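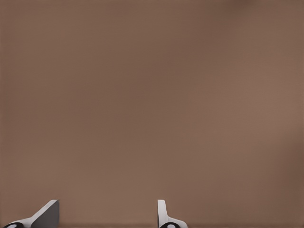 Setting up your handle run in the sim

Quick version for anyone who missed Saturday. Sarilton robotics club, Gonum task, simulator only. Do it in order.

1. Pull the latest Alexiou scene files. Old ones wont load.
2. Start the sim, open the wrist view, gripper open.
3. Home the arm. Check it's at zero. Check again.
4. Jog in 5 mm steps. No big jumps, you'll clip the box.
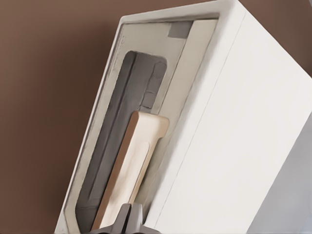
STEP 5: LINING UP

Box sits at an angle to the wrist view so forget up/down on your screen. Follow the long side of the handle. Turn the wrist first, then move in. Fingers go to the near end of the handle, one each side. Close slow, 40 percent speed max.
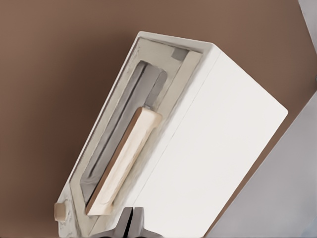

If you're off by a bit, back out and redo the wrist turn, don't try to fix it while closing. Three tries per run, then reset the scene. Save the log evry time, even bad ones. We need 17 logs per team before the March review and most teams are way short.

Stuck? Post the log in the Ikby channel with your team name.

Related
Gonum task rules
Alexiou scene files: install notes
Reading your run log
Wrist view vs. side view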